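给小读者的海岸灯塔知识:斯凯韦莱尔灯塔为什么建在岬角上

斯凯韦莱尔海岸遗产馆 少年儿童读物
更新日期:2025年8月3日

灯塔是建在海边或岛屿上的高塔,塔顶装有明亮的灯。夜间或大雾天气,船员看到灯光,就能知道自己离岸有多远,前方有没有礁石。斯凯韦莱尔灯塔是本地区保存最完整的石砌灯塔,现由海岸遗产馆负责管理,并向公众开放。

一、灯塔为什么建在这里

请小读者先想一想:如果把灯放在山谷里,海上的船能看见吗?当然看不见。灯塔需要建在视野开阔的地方。斯凯韦莱尔岬角伸入海中,三面临水,岬角外侧有一片名为“加拉格尔礁”的暗礁。涨潮时,礁石完全没入水下,船员很难发现。灯塔建成以后,经过的船只可以按照灯光提前改变航向。

二、灯光为什么能照得很远

地球的表面是弯曲的。灯的位置越高,从远处的海面上就越容易看到它,所以灯塔通常建得很高。塔顶的灯外面还围着一圈特别的玻璃,叫作“透镜”。灯光本来会向四面八方散开,透镜把它们收拢成一束,朝着大海射出去。手电筒前端的反光罩也有类似的作用。

每座灯塔的闪光方式各不相同。有的灯连续发光,有的灯隔几秒闪一次。船员查阅航海资料,对照闪光的次数和间隔,便可以认出眼前是哪一座灯塔。斯凯韦莱尔灯塔每20秒闪光两次。
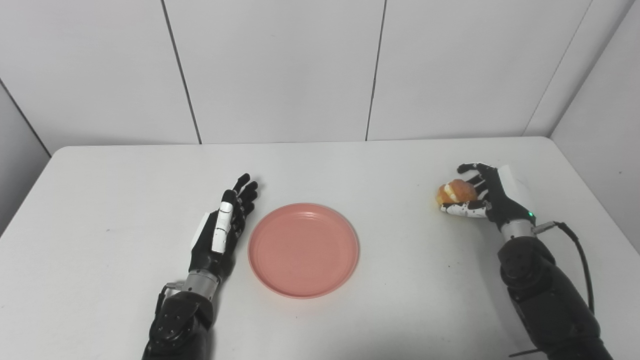

白色桌面与粉色盘子

三、守塔人做些什么

在灯塔改用自动设备以前,塔里住着守塔人。天黑之前,守塔人要登上塔顶点灯;夜里要定时查看灯火,添加灯油;白天要擦拭透镜,清扫楼梯,还要在日志上记录风向、天气和过往船只。遇到大雾,守塔人要敲响雾钟,用声音提醒船只。

馆内收藏着一批守塔日志,共2,503页。其中一页记着,一场风暴使补给船连续14天无法靠岸,守塔人一家只能靠储存的面粉和腌鱼生活。本馆研究员德米特里厄斯·蒂尔曼正在整理这批日志,已经整理好的部分可以在一层阅览室查阅。

四、参观须知

灯塔内的楼梯又窄又陡,每次最多可容纳20人登塔。未满八岁的儿童须由成年人陪同。登塔时请扶好栏杆,不要奔跑,也不要触摸透镜。遇到大风天气,塔顶平台暂停开放。

学校和团体参观须提前向海岸遗产馆预约。参观从库尔特利码头旁的游客中心出发,沿海边步道走到灯塔,沿途设有介绍海鸟和潮汐的说明牌。八月份,游客中心还为小读者准备了灯塔剪纸材料,可在服务台领取。

五、小词典

岬角:伸向海里的尖形陆地。
暗礁:藏在水面以下的礁石。
透镜:能够改变光线方向的透明物体。
雾钟:大雾时用来提醒船只的钟。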